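把工作台重新收拾了一遍，分几条发，想到哪写到哪。

1/
起因是上周找一个小齿轮，翻了40分钟没翻到，最后在装垫片的盒子里看见了。台面上东西太多，小件一混进去就很难再找出来。

2/
先清台面。所有东西先搬到地上的两个纸箱里，一个放工具，一个放零件。分不清的先扔零件箱，晚上再挑。这一步别停下来擦东西、修东西，不然一下午就过去了。

3/
台面擦两遍。第一遍湿布，第二遍干布。桌角有一块旧胶印，酒精泡一会儿用塑料刮片推掉，没推干净，算了，反正要盖住。

4/
垫子用的是深色的，软面，像布。之前用过一块浅灰硬垫，齿轮和螺丝掉上去会弹，滚到桌子底下就得趴着找。软面的放下去基本不动。缺点是沾灰，有印子也比较明显，隔几天要用粘毛滚筒过一遍。

5/
有人问尺寸。按自己的桌子量就行，我的垫子宽60厘米，前面铺到桌边，后面留一条白桌面不铺，用来放不怕滚的东西，比如胶水、小台灯。

6/
零件盒是Ostwood的分格盒，买了3个。格子之间的隔板可以抽掉，长轴也放得下。盖子扣得有点紧，指甲短的人开起来费劲。标签我贴在侧面，盒子摞起来也看得到。

7/
齿轮单独放一盒，按齿数分，不按大小分。以前按大小分，拿出来装上才发现齿对不上，又拆。同齿数但孔径不一样的，用小自封袋再隔一层，袋子上写孔径。

8/
旧齿轮先洗再收。小碗倒一点清洗剂，泡大约2小时，旧牙刷顺着齿沟刷，吹干。刷完对着灯转一圈，看齿有没有缺口和毛边。有缺口的直接扔，别舍不得，留着以后还会拿错。

9/
洗完之后一个一个拿到垫子上看。银色的小件放在深色底上很清楚，齿边有没有问题一眼就能看个大概，不用开放大镜。

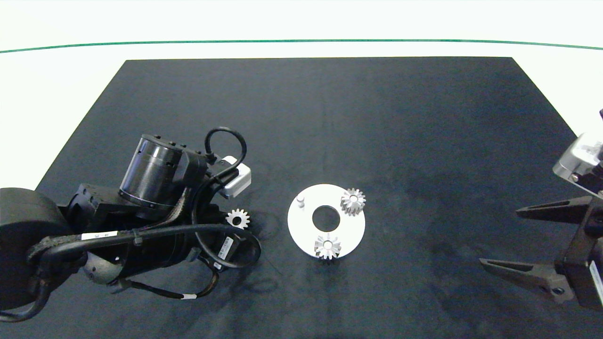 垫子上的银色小直齿轮。

10/
看完一个收一个，不要在垫子上堆成一堆。堆起来之后看过的和没看过的又混了，我第一轮就是这样返工的。

11/
螺丝还没分完。打算按直径分，长度先不管，常用的几种放最上面一层。Emelura那套小抽屉柜也看过，抽屉太浅，竖着放不下螺丝刀头，没买。

12/
评论里问清洗剂，我用的是Hurnska的，味道比较大，开窗用。塑料齿轮别泡，我没试过，不确定会不会发白。

13/
剩下的事：桌角胶印、螺丝、一袋不知道从哪台机器上拆下来的弹簧。弹簧准备放到12月，到时候还没用上就处理掉。

14/
补一条，粘毛滚筒过垫子之前先看一眼有没有垫圈，刚粘走一个。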